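Notes for the yeast talk, Thursday, second slot after the break

Start with the question. Does the amount of sugar change how fast yeast gives off gas? Say it once, then wait for the slide to catch up.

Explain respiration briefly. Yeast breaks down glucose and releases carbon dioxide, with or without oxygen. Most of the room did this in school, so don't spend more than a minute on it.

Method. Same yeast, same water bath, only the sugar changes. The Gurnmont group used 10 grams per flask at the top end. We collected gas over water and read the cylinder every 3 minutes. Mention that Zbigniew Górecki set up the water bath.

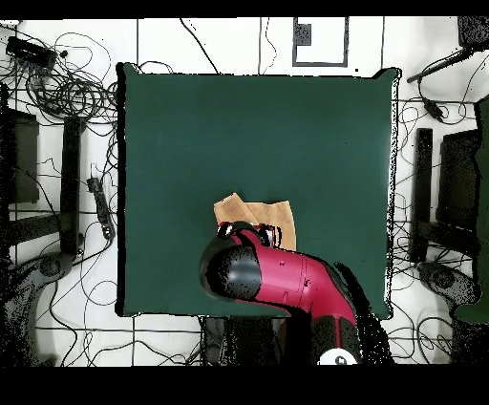
Results. The highest reading was 171 ml. The curve climbs quickly, then flattens — point at the flat part and leave it up for a bit. More sugar helped until the yeast was working as fast as it could.

Weak points. Some gas dissolves in the water, so our volumes are low. The bath drifted during the second run. We only repeated each sugar level twice. If someone asks about the Nowakowski method, say it uses a gas syringe and we didn't have one.

Next time: weigh the flasks as well, and stir the yeast before each pour.

Questions. Handouts are by the door. Spare graph is after the references — skip it if we're over time.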